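Histport Fittings Store: progress report to Ernow
Prepared by Chiamaka Igwe, 10 January 2018

Where we are
Of the 802 loose items inherited from the Skulthorpe building, all but 60 now have a label and a shelf. The 60 are mostly things with blue handles, which everyone recognizes and no two people call by the same name.

Money
Trays came in under budget. Labels did not. Yetunde Bashir has the receipts, including the one from Veloso that went through the wash.

Bathroom hardware
Nine towel racks are sorted. The double one has a tray to itself, having refused to share in October.

White table, chevron walls: tray and blue-handled tool.

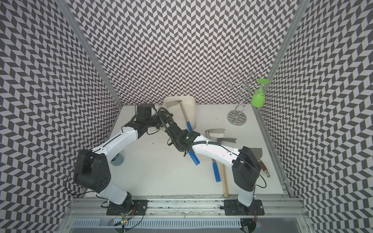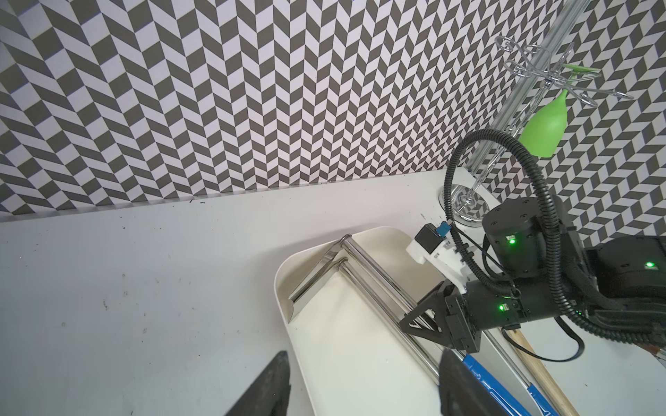
Still to do
Match brackets to racks. Agree on a name for the blue-handled tools. We would like up to 14 more trays, and will try to look surprised if you say yes.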